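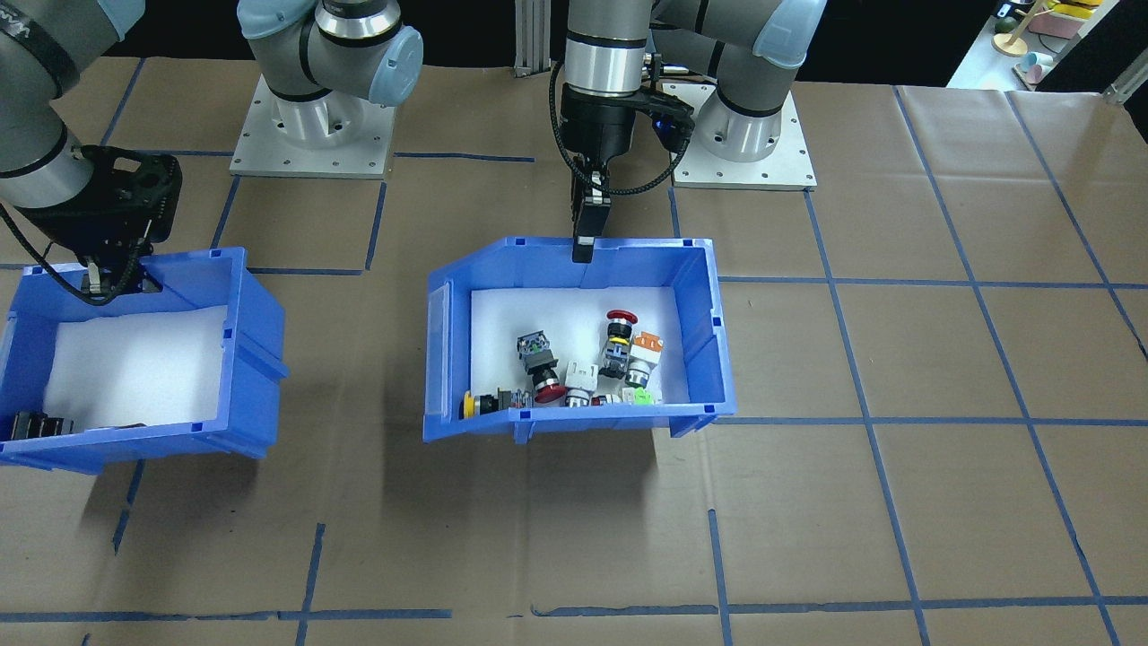 *Slide 1: Blue open-front bins with white foam on the floor and back.*

Speaker notes, "Lining Open-Front Bins for Small Parts"
Saturday session, small room, 44 minutes including questions

## Slide 1: start

Leave the picture up while people sit down.

Say who I am: Baoshan Jia, stores and kitting at Taltora. Yanling Jiang did most of the foam cutting and will take the questions on knives and adhesives.

Two things to point at on the slide. First, the foam goes up the back wall as well as across the floor. Second, the bin on the left has a black part sitting at the front left corner of the foam and a small dark flat one near the front lip. Ask the room which of the two would be harder to find in a bare black bin. Take one or two answers and move on.

The talk is about the bin and the liner. Labels get one slide near the end. I'm not covering racking or stock software.

## Slide 2: why we line bins at all

Bare plastic bins are fine for bolts. We had trouble with three kinds of part:

- molded black housings that picked up scuffs on the ribs
- thin flat parts that slid under other parts and stayed there
- connectors with pins, where one bent pin scraps the piece

Before the liners, we logged 165 parts returned from assembly with marks on them over one winter. The log doesn't say where each mark came from. Some of it was certainly handling at the bench, and I should say so before somebody asks. The bin was the easiest thing to change, so we changed it first.

Pass the two sample housings around here. Get them back before slide 6.

## Slide 3: the bin

What an open front does for you: you can see in from where you stand and you can reach in with a flat hand. The lip keeps parts from rolling out. A slanted lip takes up a little floor space, and people forget that when they measure for foam.

Side walls with molded ribs are stiff, but the ribs get in the way of a side liner. We tried lining the sides at Taltora and gave it up. The foam bridged across the ribs, left a gap behind it, and small washers went down the gap. Floor and back only is what we use now.

Go back to slide 1 for a second if anyone asks what ribs I mean. They show on the side walls of both bins.

Color: we buy blue because the supplier stocks blue. I have no opinion on color beyond wanting one color per area.

## Slide 4: the foam

We use white closed-cell sheet from Kernutex, 6 mm thick. Reasons in order of how much they mattered to us:

1. Dark parts show up on it.
2. It doesn't shed into the parts.
3. It wipes clean with a damp cloth.
4. It was already in the building for packing.

Drawback: dirt shows right away. Pan, who runs the night shift, counts that as a plus. A gray liner can go a long time before anybody thinks to clean it.

Don't use open-cell foam. Pins catch in it. If the part is static-sensitive, plain white foam is the wrong material and you need a proper dissipative sheet. Say this slowly, it's the one thing in the talk that can cost people real money.

Thickness: we tested a thicker sheet and the parts sank in and leaned on each other. We also lost depth behind the lip.

## Slide 5: cutting and fitting (Yanling takes over)

- Measure the floor inside the bin at the base. The walls taper, so a measurement at the rim comes out too big.
- Make a card template first and try it in a few bins from the same carton. Ours varied a little.
- Cut floor and back as one long strip and fold it at the corner. Score the back side of the fold halfway through, or it springs up and makes a hump.
- Use a new blade and a steel rule. Long strokes.
- Trim the front edge so it stops short of the slope on the lip. If it rides up the slope it will lift, and flat parts go under it.
- No glue for the first week. Use the bin, see what moves, then put two strips of double-sided tape under the floor only.

Yanling will cut one live. Allow 5 minutes for this and no more. Knife and mat are in the gray tote, the spare sheet is behind the lectern.

If the live cut goes badly, there is a finished liner in the tote too.

## Slide 6: where the bin sits

(Samples back by now? Check.)

Turn the open front toward the person picking. It sounds too obvious to say, but on our first bench every bin was set square to the table edge and the people on the end had to lean. A small angle on each bin fixed it. We marked the position with tape afterward so the bins went back to the same place after cleaning.

Keep the light in mind. A bin throws a shadow on the table in front of it and a deep one throws it on its own contents. At the Jakden site they moved one lamp and got more out of it than from the liners. Their words, and I believe them.

Don't overfill. One layer on the foam for anything with a finished surface. For loose hardware, fill as high as you like and skip the liner.

## Slide 7: labels

Label on the front lip, on the outside. Never on the foam. Part number large, description small. If the lip is too shallow for your label, put it on a card in front of the bin.

We had a long argument over barcodes and ended up with them on the card only.

## Slide 8: upkeep

- Wipe weekly.
- Replace the liner when it's cut through or when the fold has split.
- Floor wears long before the back does. We thought about cutting them as two pieces for that reason and decided the gap at the corner wasn't worth it.
- Empty the bin all the way out when you change the liner. In February Yanling found a missing set of clips under one we had been wiping around for months.

## Questions we expect

**Cost?** Have the sheet price ready, it's in the folder. Most of the cost is the hour of cutting.

**Can you buy them precut?** For some bins. The ones we were offered covered the floor only.

**Does it work for oily parts?** The foam holds up, but the bin turns into a tray of oil. Use a drip tray.

**Shadow foam with cutouts?** Good for tools. For parts that change every few weeks we couldn't keep up with the cutting.

Leave the templates on the front table for anybody who wants to trace one. Collect the knife before people come up.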